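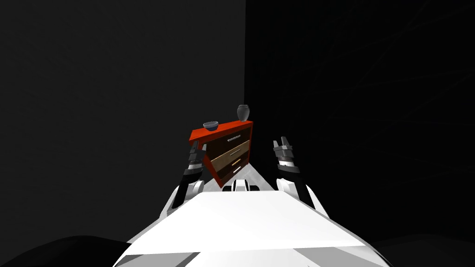 Yasmine Shawky put it to us bluntly at the first review – a drawer is the easiest thing in the house, so if the robot can't do drawers, why are we even talking about laundry? Fair point. We kept coming back to it while writing this section, and the honest reply is that drawers are easy for people and only look easy for machines.

4.2 Drawer tasks in simulation

All runs in this section use the simulated bedroom corner (Figure 3). Two-armed robot, a chest of three drawers with bar handles, a bowl and a vase on top. Nothing else to bump into. The task is given as one line of text, e.g. "open the middle drawer", and the robot gets 80 seconds. A run counts as a success if the named drawer is open past the halfway mark when time is up and both objects are still standing on the top. We were strict on the second part. A chore that gets done with a broken vase is not done.

We compare two controllers. Gromgate plans the whole motion up front, then plays it. Barredo re-plans as it goes from the head view only. Both were trained on the same 70 demonstrations, recorded by Baldur Þórarinsdóttir with the Odadwood teleop setup. No extra tuning per drawer.

Main finding, short version: reaching is mostly solved, pulling isn't. Both controllers get a gripper near the right handle in most runs. After that things go wrong in diffrent ways. Gromgate tends to close a little early and slides off the bar. Barredo gets the grip more often but pulls at a slant, so the drawer jams and the arm just keeps pushing on it until time runs out. The bottom drawer is worst for both.

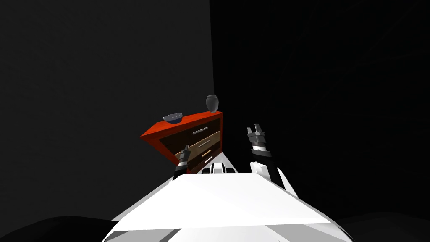 Part of the trouble there is the view. When an arm comes down low it blocks the handle it is going for, and Barredo has nothing else to go on. We tried letting it remember the last clear view for 5 seconds. Helped on the bottom drawer, did nothing for the top one, and made the middle one slighty worse – we don't have a good account of that yet. Results by drawer are in the appendix.

The second arm is mostly idle. We had hoped it would learn to brace the chest, as a person might with a sticky drawer. It was never shown in the demonstrations, so maybe no suprise. In 9 runs the idle arm drifted into the chest top and the run was scored as a fail on the object rule.

Would we let either one loose in a real bedroom? Not yet. The Wavgate tests on real furniture (Section 5) use the same three commands and the same time limit, with a spotter at the stop button for every run.

Figure 3. Simulated setup for the drawer tasks, robot's own view.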